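Vostwood Table Set: Photo Gallery

Vostwood is a set of 1,000 short recordings made for a tabletop handling model. Each one was made by a person holding a gripper tool in one hand, with the camera fixed to the tool, and each covers a single small task from start to finish. The model learns from the camera view together with the record of how far the fingers are open.

This page collects material from the Detstead room, where most of the recording took place in March. The notes are for people who use the set or plan to record something similar.

Of the 1,000 recordings, 932 passed review and are in the current release. The rest were held back, mostly for lost tracking or for a hand crossing the view. They are kept in a separate folder and can be requested.

How the gallery is arranged

The gallery follows the order of a recording, starting with the open gripper over the table. Task names are the ones used in the index file, so an entry here can be matched with its recordings.

1. Open gripper, bare tabletop

The fingers are apart with nothing between them. Views like this count as "open" in the index, and they are labeled the same way as any other part of a recording. 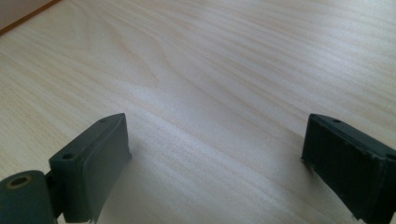

2. Notes on the table surface

Pale wood grain gives the tracking something to follow, but glare can wash it out. We logged glare as a yes or no field for every recording. A yes does not mean the recording is bad. Most of the glare recordings passed review, and we suggest leaving them in for training. If you want to test without them, filter on the field named "glare" before you split the set.

3. Notes on the fingers

The fingers are green plastic and show up well against the light table. The pads wear with use, so the index lists a pad number for each recording. Seven pairs were used over the whole set. Small chips along a pad were left alone as long as the grip still held. A pair was changed when objects began to slip during the warm-up task.

4. Task groups

The release has four groups: pick and place, push to a mark, stack, and sort into trays. Pick and place is the largest. Stack is the smallest, with 173 recordings, and it also took the most retakes. Objects were changed between sessions and are listed by number in the index.

Start positions were drawn from a printed list so that the same object did not always begin in the same spot. The person recording read the position, set the object down, moved the tool back to the start height, and began. There was no fixed path to the object. We wanted normal variation in speed and approach.

5. Opening and closing

Finger width is saved with every camera image, on a scale from 0 (closed) to 1 (fully open). The scale was reset at the start of each session by closing the fingers all the way and then opening them to the stop. Two early sessions were recorded before this step was added. Their width values are slightly off and are marked "uncorrected."

6. Review

Review was done at normal speed, then once more at half speed for the moment of contact. Reviewers marked the first touch, the lift, and the release. When two reviewers disagreed by more than a few images, a third set of marks was made and the middle value was used.

7. Files and names

Recordings are grouped by session, then by task. The Jakab tool reads the folders directly and plays the camera view beside the finger width. Borent is the older converter and still works for the first sessions, but it drops the pad number, so use Jakab if you need that field.

Corrections to labels are collected and added at the next release. Please include the session number and the recording number when reporting one.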